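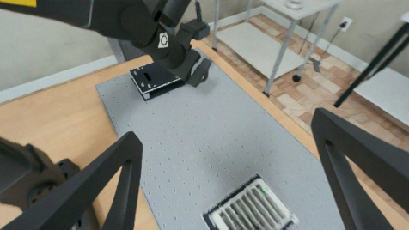
# Stop sending first-year teachers where the buses don't go

Thu 17 October

Read the district posting list last night. Read it again this morning in case I'd got it wrong. I hadn't. The newly qualified teachers from Mestandale are going upriver again, to Numemska, two years, no appeal, and the allowance hasn't moved since the last lot went.

I'm not against postings. Let me say that first because I'll get the emails anyway. The children in Numemska need a maths teacher as much as children anywhere. More, probably. But look at who goes. The youngest, the ones with no family on the council and no doctor to write them a note. Everyone else finds a reason to stay in town, and the education office finds a way to accept it.

Last January the road was shut for 18 days. Eighteen. Teachers in the staff house burned the desks from the old classroom to keep warm. The office called this "a period of reduced access". I've read the letter. Whoever wrote that was sitting next to a radiator.

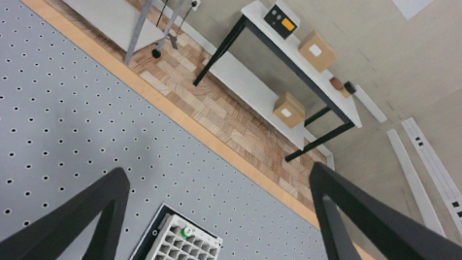 And then the safety question, which the office won't touch. Two break-ins at the staff house since spring, the nearest police post 42 kilometres off, one car between the officers there. The union asked for a lock on the outer door. A lock! They were told to put in a request. They put in a request. You can guess.

Ottó Hajdu, who chairs the teachers' union branch, wrote to the council asking for the postings to be held back until the house is repaired. Hold them back, that was all, not scrap them. The reply said that refusing a posting would be "noted" in a teacher's record. So that's the answer to a young woman worried about a door - we'll write it down against you.

I keep hearing that it builds character. Councillor after councillor, same line. Most of them did their own service in Oláh, 14 minutes from the centre on the tram. Lovely place, good bakery. I'm sure it built plenty.

What would be fair? Pay them properly for a start. Put the postings in a open draw, with the names read out, so we can all see whose nephew drops off the list. Send experienced staff up as well, on shorter terms. Fix the house before anyone sleeps in it. The council found money for 50 new parking spaces behind the town hall, so please don't tell me the cupboard is bare.

They leave in under three weeks. The vote on the union's letter hasn't even been put on the agenda, and the chair says theres no room for it before the new year. By then they'll be up there with the road closing behind them. Ring your councillor. Mine doesn't pick up before ten, so try after that.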